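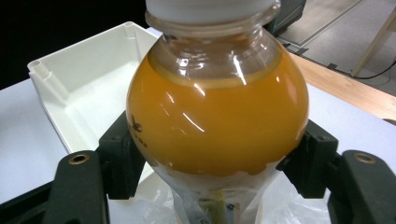
Green jaws, round flask, orange liquid: grip work at the Pennington bench.

About Groria

Groria is a shared workshop in an old bakery building on Pennington Street, and most of what gets made in it moves, grabs or lifts something. We started with one bench and a borrowed drill press. Now we have 35 members, a wood room, a printing corner, a long white electronics table that everyone fights over, and a project that has pretty much taken over our evenings!

That project is Grendar. It's a hand-held gripper, the kind you carry around and squeeze things with yourself, and it is meant to become the hand on a small home-built arm once the arm is good enough to deserve it. We wanted the fingers sorted out first. An arm that moves beautifully and then fumbles a glass is no fun to own.

How we got here

Iestyn Prosser and Yannick Sabatier opened the workshop together after years of building things in their own kitchens (and being asked, fairly often, to stop). Iestyn came from furniture repair and still can't walk past a wobbly chair. Yannick taught evening classes in basic electronics and had boxes of motors he was sure would be useful one day. Some of them were.

The first gripper was Iestyn's. It had two flat fingers and a spring from a desk lamp, and it could hold a block of pine very well and hardly anything else. Yannick took it home over a weekend, brought it back with a motor on it, and the two of them have been arguing happily about finger shapes ever since.

What's on the bench now

The current jaws are chunky dark green parts with blocky inner pads. We went through 10 versions of those pads before we agreed to stop for a while and just use them. Version three was lovely to look at and slid off everything. Version seven was ugly and nearly perfect, and the ones we use today are its direct descendants.

Round glass is our favorite test. A box gives you nice flat sides to press on, but a flask with a big belly only touches the pads over a small area, and the curve falls away above and below. Close a little too high and it wants to slip down. Close too low and it tips. When you get it right, with a pad on each side at the widest part, you can feel the whole thing settle in your hand - and that feeling is what we're trying to teach the arm to look for.

We also like shapes that get narrower toward the bottom, with caps and necks and extra bits to think about. Homes are full of awkward objects. Members bring things in from their own cupboards all the time, and if you have something odd that you don't mind us holding, please bring it along.

The arm

The arm is called Horitine, after a misheard word that stuck. It has a plywood base, printed joints and a wiring loom that Yannick has redone more times than he'll admit. It can reach, turn and come back to where it started, most evenings. Next we want it to pick up a cup from a table, carry it to a shelf and put it down gently. We're hoping to have the gripper mounted by December, and there will be cake either way.

Who comes along

All sorts! We have a school bus driver who does our neatest soldering, a retired dressmaker who redesigned our cable sleeves, and a couple of students who write most of the control code and eat most of the biscuits. You don't need any background in robots. If you can sand a board or hold a flashlight steady, we can find you something to do on your first night.

Project nights have room for 20 people at the benches. Tools are shared, safety glasses are in the drawer by the door, and newer members are always paired with somebody who knows the machines. Everything we design goes into the project folder for other members to copy, change and improve - including the failed pads, which get borrowed for all kinds of things.

Come and see us

The next round of beginner sessions starts in September 2026. Drop in during any project night to have a look first, squeeze the gripper and ask questions. Ring the bell twice, as the first ring tends to get lost under the sander.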